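3.2 Weighing and recording of household waste

Households in Londisberg put their plastic film and bags out in a separate sack for 20 weeks, starting in January. Each sack was weighed once on arrival, before sorting, and again after food residue had been removed. The second weight is the one used in all tables. Sacks under 40 grams were left out, as were those with a missing address slip (see Rana and Bjarnason's notes in the appendix).

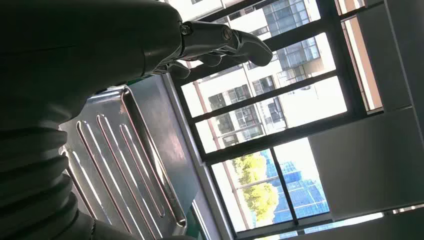
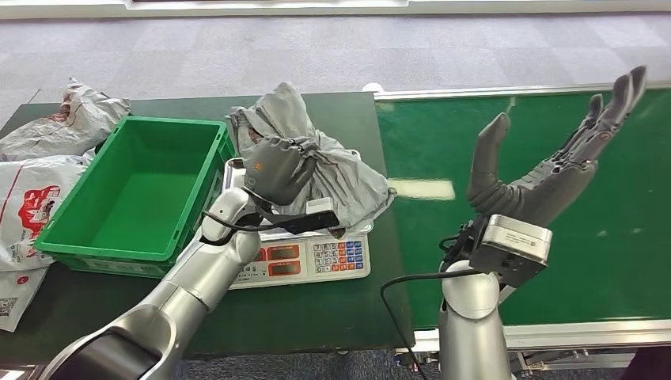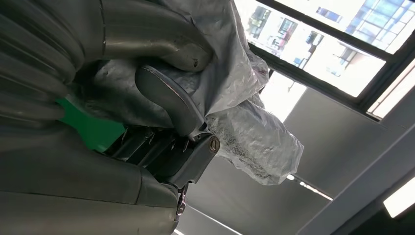
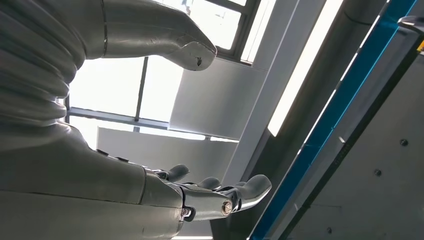
Figure 6. Weighing station. The second panel shows a grey plastic bag on the electronic scale.

The sample of 400 households was drawn from the Enport register. Blocks of flats with shared bins were not included — their waste could not be traced to a single door. This leaves out many smaller and younger households, and the averages given in section 4 should be read with that in mind.

Families who moved during the trial were kept in the data up to their last full week. Vídalín coded the reasons people gave for missing a collection. The most common was simply forgetting, followed by lack of space in the kitchen. Holiday absences were coded separately and do not count as missed collections.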